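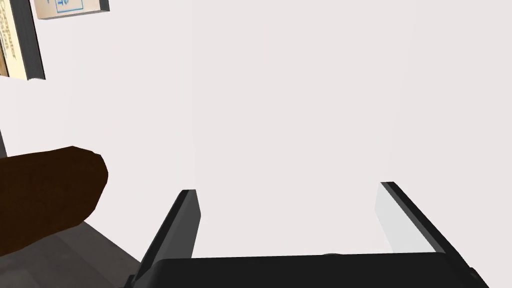 September, conflict-check index, second pass. Reran the matcher on the closed-file list exported from Mendo, 2,864 party names, with the edit-distance cutoff lowered to five. The old setting had one threshold and sent everything above it to a person. The new one has a lower and an upper bound, set well apart like the two parallel fingers on the open gripper: a name under the lower bound is treated as the same party, a name over the upper bound is dropped, and whatever falls between goes to Teodor's review queue. Upper bound is still a guess.

Preprocessing, in order:

1. Strip entity suffixes (LLC, Inc., LLP, Co.).
2. Fold case and punctuation.
3. Expand "St." only when it begins a name.
4. Keep former names as separate rows with a pointer to the current one.

Step 4 is new. Backlund was indexed only under its present name, so a search on the old one came back clean. Not acceptable for a conflict search. Fixed by hand for now; the import script needs the same change.
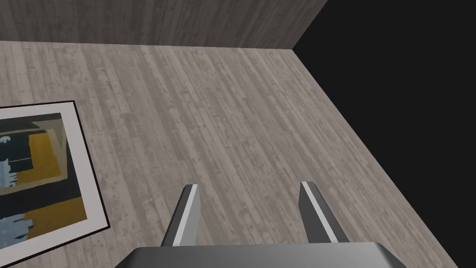 *Render: D. Neagu*

Hand-checked a sample of 500 pairs against the paper engagement letters. 34 disagreements with the matcher. Most are spouses in estate matters where the file was opened under one name and the second signer was never entered. Distance scoring can't repair that; the record is short a party. Sent the list to Teodor Anghel for intake to correct at the source.

The rest are initials. "J. R." and "J.R." tokenize differently. Trivial, patched.

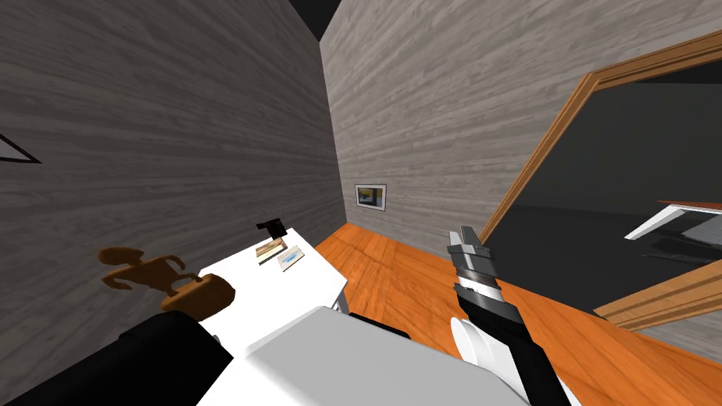
*Two gray walls meeting at the corner, small framed picture on the second.*

Adverse parties: Proltance and Gikonix both appear as client in one matter and opposing party in another. The report currently prints role from the most recent matter only. Dorin wants all roles, oldest first, with the matter number beside each. Agreed. It makes the printout longer but the attorney reading it needs the history.

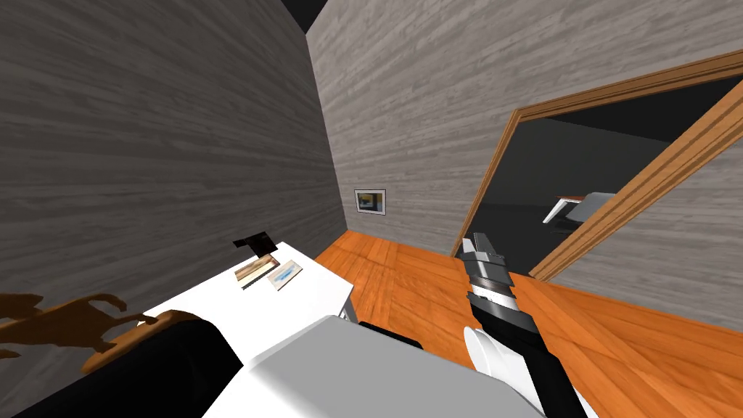 Last changed: September, 4:40 p.m. (TA)

Open:

- Upper bound. Try two values on the same sample before touching the full list.
- Import script, former names.
- Withdrawn consultations are not in the export at all. Ask whether they live in the calendar system or only in the phone log.
- Do not purge the old index until Dorin has signed off on the role report.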